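Undulberg hand gripper kit, home recordings, release 2

This release holds 169 recordings made in lived-in rooms with the Undulberg hand-held gripper kit. The kit is sold by Wekell. We paid for ours, and these notes cover the data and what we made of the tool over 13 sessions.

The person recording holds the gripper and does ordinary household jobs with it. The yellow fingers have an oval cutout in each face, and every body has its own sticker and QR code. Please quote the sticker when you report a fault.
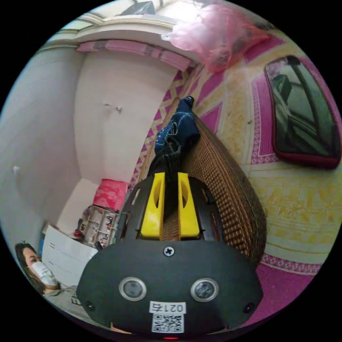

Photo: Svyatoslav Tymoshchuk / Prikow

Good points: quick to set up, and new people were recording by the second try. Bad points: the printed manual is thin -- we used the Boiko loader notes instead -- and spare fingers took 8 days to arrive.

Known problems
Session 4 has gaps in the timing file. Fix due in May.
Clips are cut to nearly 2,000 frames each. Longer jobs run over into the next file.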